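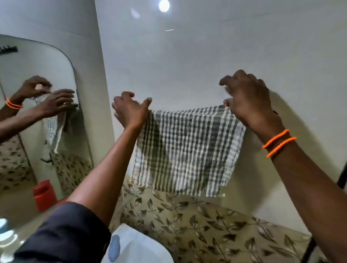
# Wiltimholm Household Set: recording rules and data card

Reading time: 3 min

This card covers the towel and linen part of the Wiltimholm set, recorded in homes in Sastbridge and Brindbridge. It says what a recording must contain to be accepted and what we ask of people who train on it. The kitchen part has its own card.

## Contents

- 308 recordings, one task each
- 200 from Sastbridge, the rest from Brindbridge
- Head camera view only, no sound
- One written label per recording, plus start and end times for each step

## Recording rules

1. One task per recording. Hanging a towel and wiping the basin are two recordings.
2. Both hands stay in view from first contact with the cloth until release. Reaching up to a hook is where this fails most often. Tilt the head back with the arms.
3. Sleeves above the wrist. Bracelets and bands may stay on if the wearer always wears them, but they must not change partway through a session.
4. Leave the room as it is. Do not clear the basin or move cups and jars out of the way.
5. Mirrors are allowed. Hands and cloth may show in them. A face may not, and a recording with a face in it is deleted, not blurred.
6. Ceiling lights are allowed, including glare on the wall. Reject only if the hands can't be made out.
7. Failed attempts are kept. If the towel drops, pick it up and go on.

## Labeling

Label the hands that are physically present. Reflected hands get the tag `mirror` and are never counted as a second person. In the towel task the steps are grasp, raise, spread, hang, release. "Spread" starts when both hands hold the cloth apart, normally by the upper corners. If the hook or rail is hidden behind the cloth, write `target hidden` and don't guess which it is.

Striped and crumpled cloth gives poor outlines with the automatic tool. Correct these by hand. Vlastimil Paulík checks the corrections before a batch is merged.

## Consent

Everyone in the home signs before the first recording, including people who won't be filmed. Consent can be withdrawn at any time and the files come out at the next release. Users must then delete their copies.

## Use

Fine for training and testing grasping and cloth handling. Don't use it to identify people or homes. A policy trained on this set should be tested on a bench before it runs near anyone. Bathrooms are tight and floors may be wet.

## Known gaps

- Few left-handed participants
- No bath sheets or heated rails
- Step times in the early Brindbridge batches are less exact

Last updated: October

Contact: Stanisława Śliwiński, Wiltimholm data desk | © Wiltimholm | Back to top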